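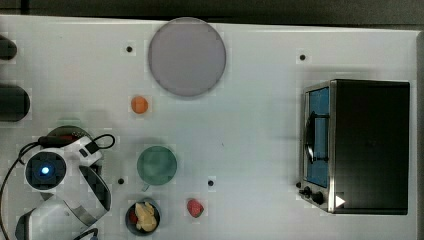

Progress report to the Findska fund, period ending May
Kerano childhood memoir, second grant period

Search reports and grants Search

The manuscript now stands at 260 pages. The plan we sent you promised a full draft by this point, and I would not call it that. The chapters on the school, the harbor and the author's grandmother are in readable shape. The chapters on leaving home are mostly notes, and I have stopped believing the dates the author gives for them.

We have 132 letters on loan from the family, all now scanned. I was told at the start that they would settle most of the open questions. They have settled a few. Most of them talk about the weather and money owed, and the ones from the year of the move are missing. The family says they may turn up. They said the same last fall.

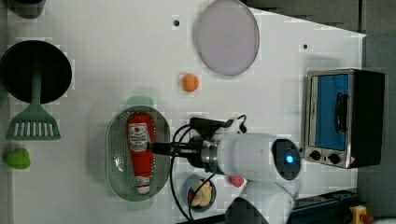

Brynhildur Hjaltested thinks I am being too hard on the letters, and that readers of a memoir will care more about the debts and the weather than about which spring the boat left. She would print a dozen of them in full between chapters. I have agreed to try it with four and see how they read. My worry is that it makes a thin middle section look thicker than it is.

Editing went to Grímsdóttir, as approved. The first pass came back on time and was useful, though it cut nearly all the dialogue. The author can't have remembered those conversations word for word at age six, so I see the argument. We put some of it back and added a note at the front saying so.

The draft of the school chapter went out to people who grew up in Kerano in the same years. We asked for corrections of fact and got mostly praise, which I can't do much with.
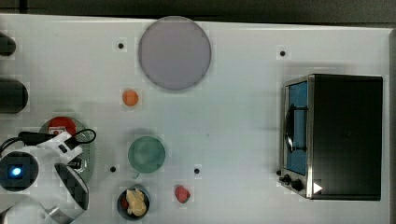

One reader did object: the schoolteacher in chapter three is made out to be a saint, and half the class was scared of her. I trust that reply more than the rest of the pile. The author has been asked to look at the chapter again and has not yet said yes.

On printing, Lodia has quoted for 773 copies. The odd number comes from their paper sizes, or so they tell us. I think it is too many for a first book by an unknown writer, and I have asked for a price on a smaller run. They also offered a marketing package. I turned it down, as I could not get them to say what was in it.

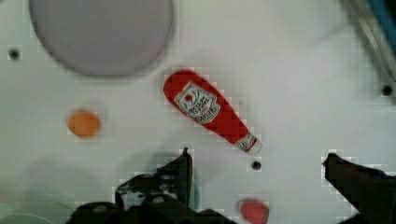

Small red ketchup bottle on a white tabletop.

Spending is within budget, mainly since the index has not been started — please don't read that as thrift. The photo permissions are still open too, and I expect them to cost more than the line we gave them.

I am not asking for more money. I am asking to move the delivery date, and I would like an answer before the Lodia quote runs out. A revised schedule will come to you separately once the author has replied about chapter three.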